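The brick sorter was back on the bench Thursday night. Both arms run now, and the frame is finally stiff enough that they don't shake each other when one of them stops hard. I went back to three trays, one per color, after the single divided bin kept catching the fingers.

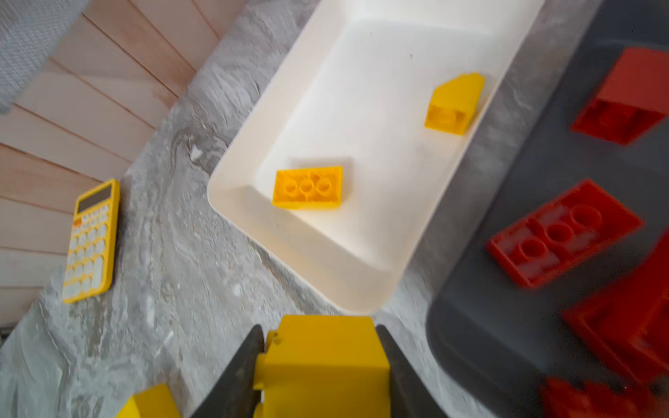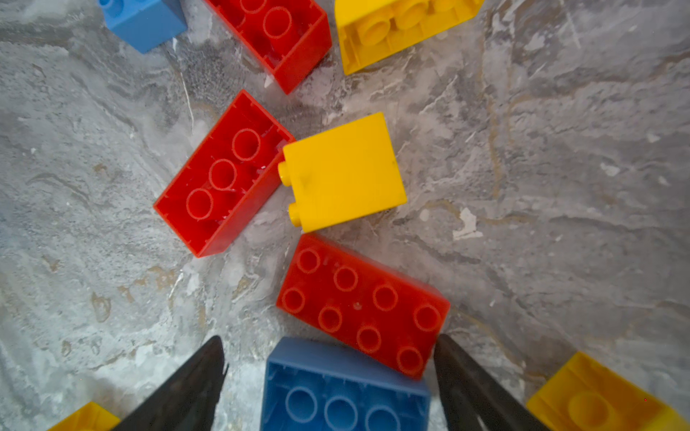
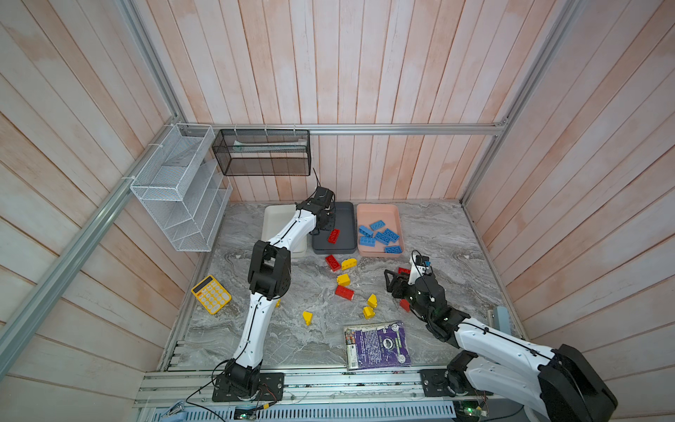
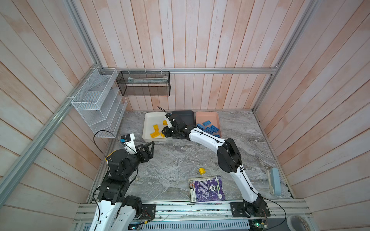 Still the big bricks. I'd like to move to the small ones, but the fingers need to be narrower at the tip first and I haven't printed those yet.

Ga-eun Maeng wrote after my last post that I was solving the wrong problem. In her view the arms should never be allowed over the same tray at once, and I should split the bench down the middle and have each one hand off across the line. She also thought the speed was too high for joints this cheap, and that I'd be replacing servos by May.

I agree about the speed and turned it down. The split I'm less sure of. A handoff means two grips on every brick that crosses over, and grips are where I lose time. What I did was make one arm wait whenever the other is over a tray. It's slow and it works most of the time.

I'm calling the whole thing Prasham, mainly so the folder on my computer has a name. The demos are in there too, about 200 so far. I threw out seven from the first evening when I had the left wrist camera plugged into the wrong port.

Next is cable routing. The loop off the left wrist is too long, and I want to try running it inside a sleeve down to the second joint. If anyone has done this with four cables or more, tell me what sleeve you used.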